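Jury duty, day one (and only)

11 September 2024

So the envelope came back in May, and I did what everybody does, which is put it on the fridge under a magnet and hope it would go away. It did not go away. I got a reminder, then my date, and last week I finally drove down to the county courthouse with a book, two granola bars and a sweater my sister swore I would need. (She was right. It's freezing in there.)

I've lived in Dolau for years and had never been past the metal detectors. You line up, you take off your belt, you put your phone in a gray tub, and then you get sent to a big room with 100 chairs and one very tired vending machine. The clerk read us the rules off a card and played a video about the history of juries that I think was made before I could drive. I kind of loved it, to be fair!

They called 38 of us for a criminal case. I was number 22 on the list and felt weirdly proud about it. The charge was receiving stolen property, and I had always assumed that meant somebody caught with a TV in the trunk. The judge spent a good while explaining that the state has to prove the person knew the stuff was stolen – just having it in your garage isn't enough by itself. How do you prove what was in somebody's head? She said jurors are allowed to look at everything around it, like the price that was paid, whether there was a receipt, what the person told people at the time. I found that part fascinating and I've been boring my family with it ever since.

Then came the questions. Both lawyers get to ask you things, and they ask them in front of everyone, so you learn a lot about your neighbors. Had any of us been the victim of a theft? Up to 40 hands would not have surprised me, but it was more like half the room. Mine went up because of the bike that got taken off my porch in 2000, which I'm apparently still mad about.

The woman next to me, Regula Berchtold, was asked if she could be fair to someone who chose not to testify. She thought about it for a long time and said she'd want to hear from him, and she knew she wasn't supposed to want that. The defense lawyer thanked her and she was excused a few minutes later.
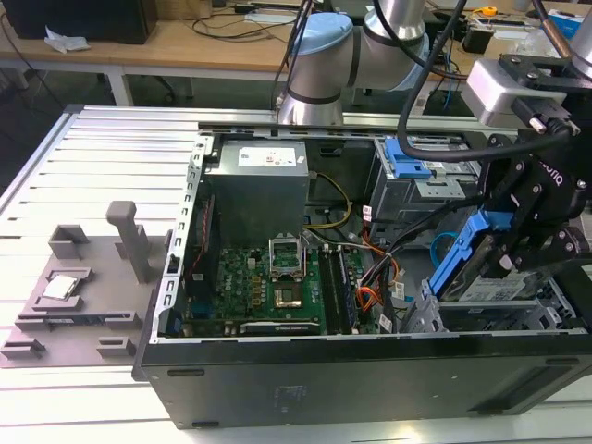 My turn was short. The prosecutor wanted to know if I'd ever bought anything used from a stranger, and I said yes, plenty, I bought my couch from a man in a parking lot in Pomell. People laughed. He wrote something down. Did I ask the man where he got it? No, I did not ask the man where he got it! I was thinking about how to fit it in the van.

I was let go right before lunch. You don't get told why, you just hear your number and somebody says thank you for your service, and then you're out on the steps in the sun with your granola bars. I was a little hurt, if you want to know.

My neighbor Rhodri Gwynne sat on a jury a while back and he says the waiting is worse once you're picked, so maybe I got lucky. I'd still go again. Bring the sweater, and park in the lot behind the library, the one by the front door is two hours max and they do check.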